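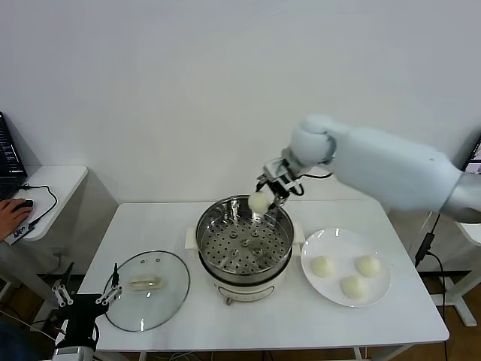 # Praltley bun transfer: data card and recording rules

Episodes of a two-arm robot moving steamed buns between a plate and a steamer pot. The set has 454 episodes. Read the rules below before you add to it or change labels.

Maintainer: Valdis Mockus. Label review: Valdis Juška.

## Task

The operator picks one of two prompts:

- `load`: move the buns from the plate into the steamer tray, then put the lid on
- `unload`: take the lid off, lay it on the table, then move the buns from the tray to the plate

An episode starts with both grippers empty and ends when both are clear of the table. Either arm may handle the buns. Handing a bun from one gripper to the other is allowed but must be tagged `handover`.

## Table setup

1. White table, clear except for the pot, the plate and the lid.
2. Pot near the center, side handles pointing left and right.
3. Plate within reach of the right arm. Buns must not touch each other at the start of a `load` episode.
4. Lid flat on the table when it isn't on the pot. Don't lean it on the base.
5. Laptop and mouse stay on the side table. Nothing of the operator's goes on the main one.

Move the plate a little between episodes. If 5 episodes in a row have the plate in the same spot, the last ones get dropped at review.

## Safety rules

These apply at Rivska and at Clernard.

- The steamer is never plugged in while the arms have power. No water in the base either. We record cold.
- One person at the laptop, and that person keeps the stop button within reach. A second person may watch from behind the floor tape.
- Hands stay off the main table until the arms report idle. This includes picking up a dropped bun.
- Cables on the floor are checked before the first episode of a session. Anything that could catch on a stand gets moved.
- If a gripper hits the glass lid, stop and look at the rim and the handle. A chipped lid goes in the bin, and the episode is marked `fail_contact`.

## Handling the buns

Buns used for recording are not food afterward, whatever they look like. Throw them out at the end of the session. Wipe the gripper fingers before the first pick and again whenever dough sticks to them.

Grip across the widest part and close only until the bun lifts. A bun with a torn skin is replaced before the next episode – torn ones stick to the tray holes and spoil the release.

## Labels

| Field | Values |
|---|---|
| `prompt` | `load`, `unload` |
| `result` | `ok`, `partial`, `fail_drop`, `fail_contact`, `fail_stop` |
| `arm` | `left`, `right`, `both` |
| `tags` | `handover`, `regrasp`, `lid_slip` |

Use `partial` when at least one bun made it and the operator ended the run early. A bun that lands on the rim and then rolls in counts as placed. A bun that rolls onto the table is `fail_drop`, even if the arm picks it up again later.

Don't delete failed episodes. There are 62 in the current set and they are meant to stay.

## Known problems

- The head camera sees part of the side table, so an operator's hand can show up on the left. Faces must not. Any episode with a face in it is removed before upload.
- Light reflects off the inside wall of the tray. Depth readings there are poor and we have not tried to fix them.
- Episodes from January used the old label `miss`. Most were changed to `fail_drop`, but 2 are still waiting for Juška to look at them.

## Changes

Version 2, 11th March: added the lid rules, split `fail` into three values, moved the Dzene recordings out into their own set.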